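Workshop tips: settling in alongside the new arm

When the second arm arrived at Bronell in June, I promised the people on the packing side that I'd write down the small things we learned the first time round, mostly the hard way. These are for anyone whose bench now has a robot at one end of it, and for the supervisors too, who I hope will read the bit about breaks.

Start with the board. Ours are maple, and a nice flat piece of maple is a pleasure to work on, but it does move a little with the weather. Check it with a straight edge on Monday-morning sorts of occasions, when the heating has been off, and have a look along any joins while you're at it. Wipe it with a barely damp cloth and dry it straight away. Please don't polish it! Somebody did ours with beeswax, very kindly meant, and we spent most of a morning chasing parts that slid whenever they were touched.

Keep your practice pieces in a lidded tub and put them back in it at the end of the shift. Stars, hearts, cylinders, whatever shapes you've got, they are easily lost under a bench, and a set with gaps in it is very annoying for the next person. Mix the shapes and colours up when you lay them out, and leave some bare board at the front so that you've room to put a hand down (with the arm stopped, of course) without knocking everything.

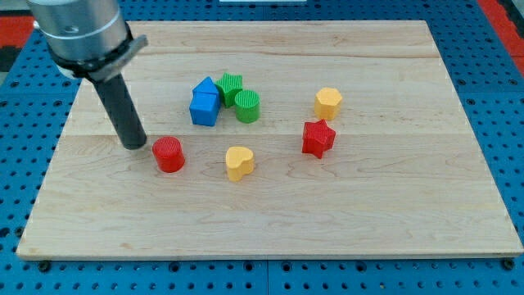 Learn the pause button before you learn anything else. I mean really learn it, so that your hand goes there while you're talking to someone. We had everybody on the Retetti line do it 25 times on their first day, and there was a fair bit of laughing, but it stuck.

Sweep out the holes in the work surface at the end of the week. A soft paintbrush gets the dust up, and a vacuum with a narrow nozzle takes it away. Swarf and crumbs in a hole will stop a bolt seating properly, and then your board sits a hair off level and you'll blame the arm for it, as I did.

Now, the people side. The sorting used to be a job you did with someone across the table, and there was a lot of chat in it. With the arm doing nearly 2,000 pieces a shift, one person can mind the station, and one person on their own gets lonely and a bit glazed. We turned the Mayrhofer bench round so that whoever is minding faces the room, and we swap over every 2 hours. It costs a few minutes each time and I wouldn't go back.

Let the old hands set up the trays. They know which parts roll and which ones catch — it's years of knowledge, and it saves a great deal of fiddling with settings afterwards.

Write faults down in a paper book kept at the bench, in your own words. "Went funny near the corner again" is perfectly good. The Tomano screen keeps its own log, but it doesn't know that the door was open or that a trolley had just bumped the leg.

Last updated August 3, 2025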